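What an Open Day Should Measure

By Vsevolod Symonenko

The open day at Dreltovora's Ivthorpe site in June ran on a four-part schedule: a talk, a tour of the assembly hall, lunch, and a manipulation demonstration at a table of office and household items. Most visitors came for the assembly hall. I think the table was the more useful part of the day, and I think it was presented badly.

The task was simple to state. An operator names an item, and the arm picks it up and sets it down at a new spot in the pose requested. The controller runs a planning package called Vultitine, which the company licenses to integrators. The items were ordinary ones that differ in shape and in how they can be held.
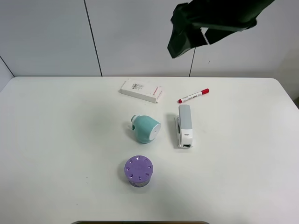

The demonstration table at Ivthorpe, with the gripper above the items.

A long flat box can be gripped across its narrow side and very little else. A marker rolls. A stapler has a hinge, and its outline changes with the direction of approach. A tapered bottle on its side has a pose the planner must estimate before it can stand the thing up. Anyone who buys automation for mixed goods will recognize these problems. They are the reason so many picking cells are still fed from trays with fixed pockets.

The speaker, Valcárcel, gave us two figures before the first pick. The system had made 3741 attempts since installation, and the grasp model had been tuned on a set of 2000. We were not told how many attempts had failed, or in what way. A count of attempts describes how long a machine has been switched on. A buyer needs the failure rate per item, the time to recover, and the number of times a person had to reach in. 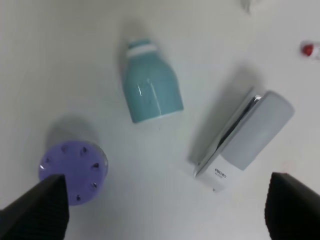

Approach is where such figures would matter most. Once the fingers are low among the items, the clearance on each side is set by whatever happens to be standing next to the target. A grasp that works on an isolated object can fail when its neighbor is a finger's width away. Spacing ought to be a stated test condition, along with lighting and surface finish. The handout listed payload, reach and supply voltage, and gave no spacing at all.

I asked whether visitors could rearrange the table. The answer was that the layout had been validated and should stay as it was. I understand the caution. A collision in front of customers is expensive to explain. But a validated layout tells the audience how well the staff prepared, and the audience had come to learn about the planner. 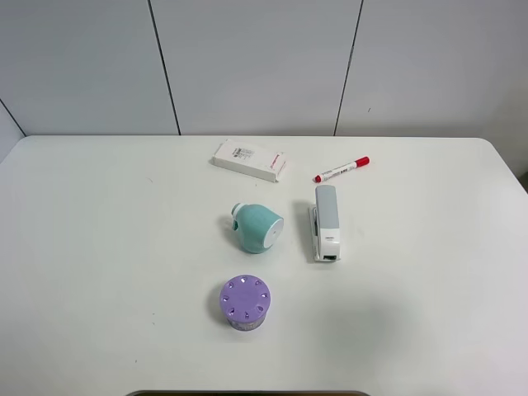 My proposal is modest. Let a visitor place the items, within marked limits. Run the same named sequence on each layout. Put the result of every attempt on a screen, including the aborted ones, and leave it there until closing time. If the system fails one pick in ten, an engineer can design around one in ten. Rejected picks can go to a second station, or to a person. What cannot be designed around is a number that was withheld.

The objection I heard at lunch was that competitors would use the figures. They may. They will also be asked for their own, and a vendor with a sound product should welcome that exchange.

There is a case for the demonstration as it stands. Reorienting a bottle is harder than moving a box from one place to another, and I would not call the choice of task timid. The base is narrow relative to the height, and a release with a small angular error ends with the bottle on its side again. I would have liked the permitted error in degrees.

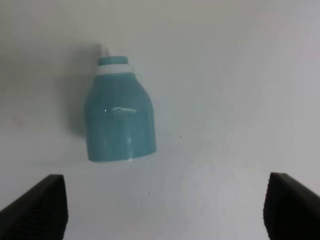 Bottle upright on the table, fingers open and clear of the base.

Dreltovora plans another open day and has asked visitors for comments. Mine are on the form: publish the failures by item, state the spacing, and let someone from outside the company set the table.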